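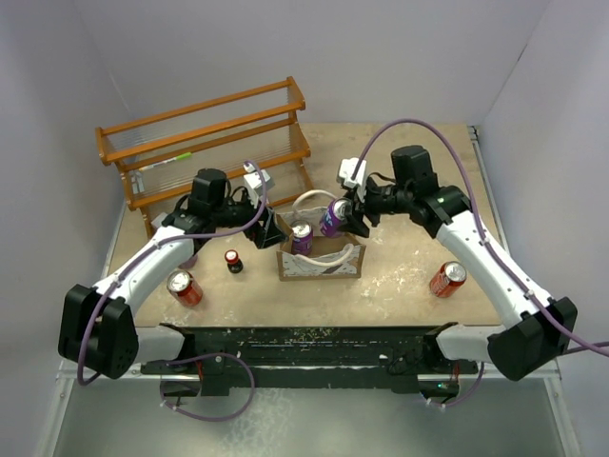 La bolsa de regalo es un envase abierto por arriba, de papel o cartón, con dos asas y sin cierre, destinado a entregar un obsequio sin envolverlo. Se vende como sustituto rápido del papel de regalo y casi siempre con la afirmación de que sirve para cualquier objeto, cosa que conviene poner en duda. Los modelos rectangulares de boca ancha admiten bien los envases cilíndricos de bebida: una lata de refresco morada, de pie en la mitad izquierda, deja libre la derecha para una segunda. Las asas de cuerda gruesa de color crema, una arqueada sobre el borde trasero y la otra caída por delante, sobre la boca y el panel estampado, son habituales en los catálogos, aunque su grosor dice poco de la resistencia del conjunto. Lo que suele ceder es el punto donde la cuerda atraviesa el cartón.

Denominación

En el comercio hispanohablante se emplean «bolsa de regalo», «bolsa de obsequio» y, para las piezas de paredes rígidas, «caja con asas». La frontera entre bolsa y caja no está bien definida. Algunos vendedores llaman caja a todo lo que se sostiene solo, criterio poco útil, ya que muchas bolsas de papel grueso también lo hacen mientras están vacías.

Construcción

El cuerpo se obtiene de una plancha plegada y encolada, con un fondo que puede llevar un refuerzo suelto. El panel delantero recibe el estampado y los demás suelen quedar lisos o en un tono único. El fabricante Wirnum ofrece la serie Satemine, con asas de cuerda anudadas por el interior, y la presenta como «reutilizable». No ha publicado ningún ensayo que permita saber cuántas veces. Su competidor Szekeres pega las asas a una tira de cartón, solución más limpia a la vista y, según varios comerciantes, más propensa a despegarse con la humedad.

Colocación del contenido

La recomendación general es poner los objetos pesados en el fondo y repartirlos a ambos lados. Con latas, el orden importa menos que la altura – si sobresalen del borde, las asas tropiezan con ellas al levantar la bolsa. El asa delantera se aparta antes de llenar. El papel de seda se recomienda a menudo como protección, pero entre dos latas apenas hace otra cosa que ocultarlas. Las bebidas recién sacadas del frigorífico se secan antes de guardarlas, pues la condensación ablanda el fondo.

Uso repetido

La idea de que la bolsa de regalo genera menos residuos que el papel de envolver se repite con frecuencia y con pocas pruebas. Sebastián Iturra preguntó por ello a 199 compradores de una tienda de Fillalex, y la mayoría declaró guardar las bolsas. Guardarlas no equivale a volver a usarlas, y el cuestionario no distinguía una cosa de la otra. Fabrice Charpentier, que reunió 1432 bolsas para un inventario privado, anotó marcas de desgaste en los ojales de buena parte de ellas, sin poder determinar si procedían de un solo traslado o de varios. Su inventario tampoco recoge el peso que habían soportado.

Las bolsas con asas de cuerda sintética se separan en sus materiales antes de llevarlas al contenedor de papel, operación que las etiquetas rara vez mencionan.

Véase también: papel de seda, caja plegable, cesta de obsequio.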